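Molta Endurance Team Opens Its Merside Workshop

2018-02-27
By the Song Motorsport Notes desk

The Molta endurance team opened its workshop in Merside to visitors ahead of the new season. The building is a former bus depot on the road to Zullton, and the team has worked from it for three years. Tickets were free but had to be reserved, and all 183 were taken.

The tour started in the car bays. Last year's car was on stands with the rear bodywork off. It covered 2198 racing miles over the season and retired from one race with a gearbox failure. The new car was behind a curtain and will not be shown before the first test.

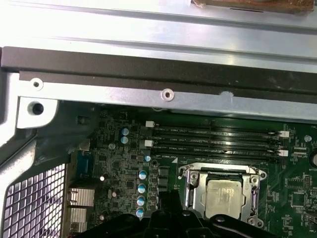
Inside a metal computer case at the workshop.

Next to the bays is the room where race data is stored and checked. The team records fuel use, brake temperature and tire pressure on every lap. An engineer said the fuel figures get the most attention, as one extra lap per stint can save a stop late in a long race. Drivers come here after each test and go through their laps one corner at a time. 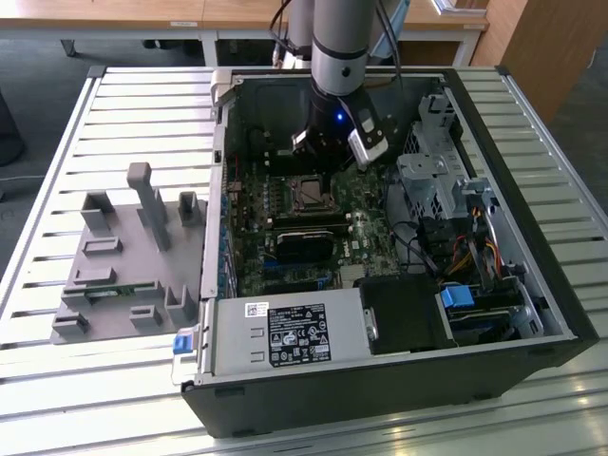
Pit stop practice

The crew ran two practice stops in the yard. The first was slow on the left rear wheel and the second was clean. Refueling was done with an empty rig. Practice takes place every morning in the weeks before a race, and each session lasts 90 minutes. Two of the tire changers are new this year and came from rally teams.

Visitors could try a wheel gun on a spare hub afterward. The line for this was long, and some people missed the talk on driver fitness.
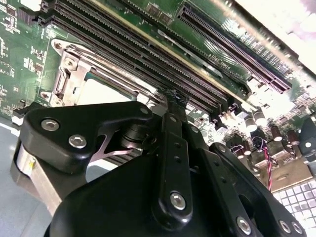 Season plans

Molta will enter five races. The first is at Zullton in May, where the car will carry number 654. The driver lineup is to be announced after the test. Parking at the workshop is limited, and the team asks fans not to come by without a reservation.

Related
Zullton circuit to resurface pit lane
Molta keeps tire supplier for another season
Merside hill climb entry list

Last updated: 2 days after publication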